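About us

Hello, and welcome to Pollard Play Library! We lend toys, games and building sets to families in Reltcombe and the villages nearby, and we run play mornings for under-fives in our big front room on Zamora Street.

The library was started by Keisha Lindgren, who had a cupboard full of puzzles her own children had outgrown and a street full of neighbours who kept asking to borrow them. The cupboard became a garage, the garage became a shop, and our catalogue now runs to 3557 items (yes, every jigsaw piece has been checked, and some of them twice).

If you ask any of us what to borrow first, we'll almost certainly say blocks. Plain, colourful blocks! They suit a child who only wants to knock things down and they suit the big sister who wants to sort, stack and boss everybody about. We're especially fond of the foam ones, which are kind to little fingers and wonderfully quiet when a tower comes down at seven in the morning.
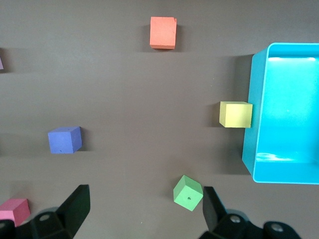 Foam cubes in orange-red, blue, yellow and green, next to a turquoise bin

Well-loved sets get a little worn at the corners and we don't mind that at all. Before a set goes back on the shelf we wipe it, look it over and swap out anything that has gone past its best. Juniper Pettigrew looks after this side of things and has strong views on what counts as "past its best", so please tell her at the desk if something came home chewed. There's no charge for ordinary wear.

Tidying is part of the fun here too. Every play morning ends with the blocks going back in the bins, and we make a proper game of it: all the yellows first, then the greens, then whatever colour the youngest person in the room shouts out. Two open bins work much better than one large box with a lid, we've found. Children can see where things go, and two of them can tidy at once without a queue. 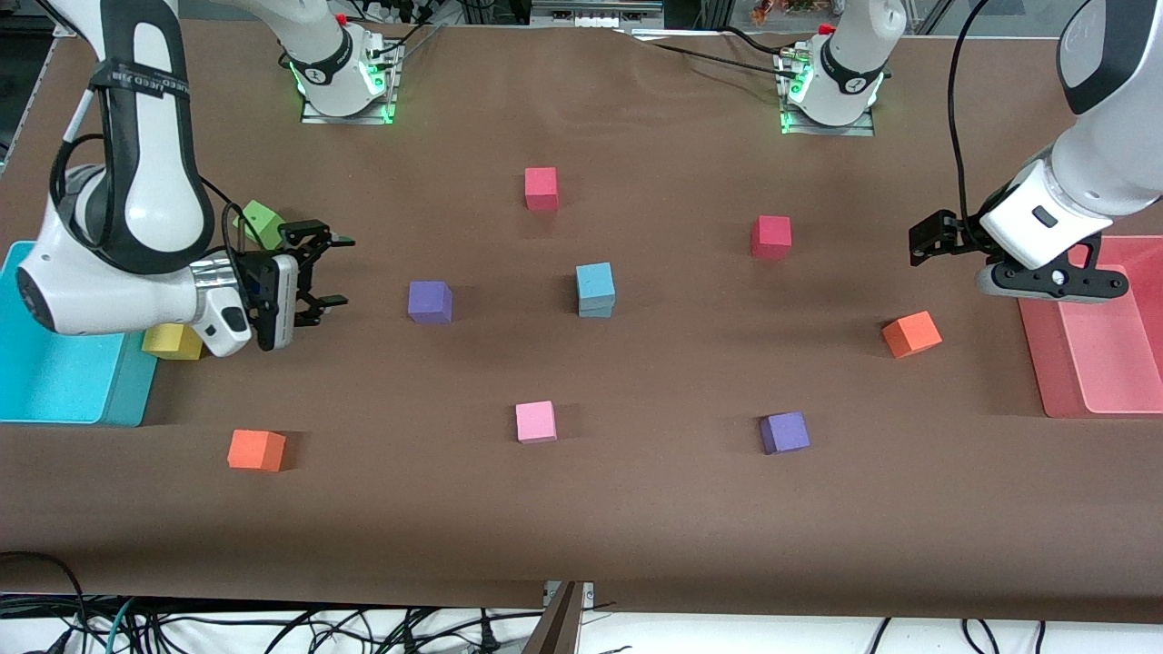
Blocks out on the table, with a yellow block beside the cyan bin

Membership is £36 a year for a household and you can have up to 7 items out at a time. Loans last three weeks, and you can renew by phone or at the desk if no one else is waiting. Childminders and nurseries are very welcome, and we already deliver to two playgroups over in Sillinville.

Come and have a rummage! The kettle is usually on, the front room is step-free, and there's space for buggies just inside the door.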